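Blog > Everyday Stuff > Giving up soda (sort of)

I've been trying to drink less soda since February, and I want to write down how it's going before I forget the early part, which was awful. I was a 3 cans a day person. One with lunch, one in the car, one in front of the TV – and the TV one was the hardest to give up by a mile!

The headaches lasted five days. My friend Ilona had warned me and I told her I'd be fine, so of course I had to text her from the couch with the blinds down. She sent back a thumbs up. Thanks, Ilona. 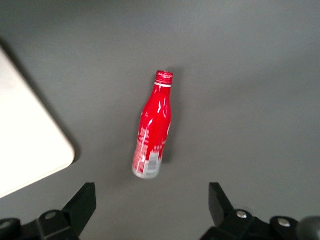

What helped most was changing when I went grocery shopping. I used to stop at the store in Brultonville on my way home from work, hungry and cranky, and the soda aisle is right by the door there. Now I go in the morning with a list (a real paper one, I lose everything on my phone) and I skip that end of the store completely.

I also started making iced tea in a big pitcher. Black tea, half a lemon, two spoons of sugar for the whole thing. My mother thinks it tastes like dishwater, but she puts honey in everything, so we're never going to agree on this.

I did fall off the wagon on vacation in Omis. It was 38 degrees (that's Celsius, so really, really hot), we'd walked up to the fortress and back, and I had a cold cola at a little place by the river and loved every sip. I'm not sorry. I had another one the next day too.

So now I'm down to a couple a week, mostly with pizza. I still want one when I'm driving, and I'd love to hear what other people keep in the car instead.

Contact | © Everyday Stuff | Back to top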